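Simulated gripper: wrist view policy loses the cup after the lift
Posted in Student Projects > Simulation

MontecinosLab
Our August club entry is a simulated pick-and-place task. The policy was trained on 3,000 episodes, using one overview camera and one wrist camera. Grasping is fine. Placement drifts to one side. The overview render is normal:

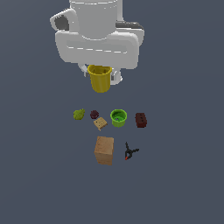
Overview camera, yellow cup held above the other objects.

The wrist camera is mounted close to the fingers. I suspect the held cup hides too much of the workspace.

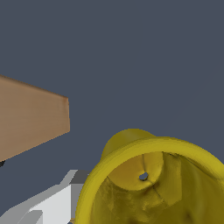 Batch size is 16. I have tried 1,000 extra training steps with no change. Should I move the camera or collect more episodes?

Jarosław Głowacki
Check the extrinsics before collecting anything. Log the camera pose in the gripper frame at every step; it should be constant. If it varies, the transform is being applied twice or one step late. Then compare wrist renders from different arm poses within one episode.
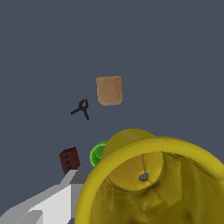
A plain background gives the network very little to localise against, so put a texture on the table and retrain from the same seed. Move the camera only if the drift remains. We had the same fault on Zemham and it was the transform.

luro_fan
more episodes. ours worked at 3,119

Leandro Huenchumán
Episode count will not correct a wrong transform. Also check that both cameras are sampled at the same step.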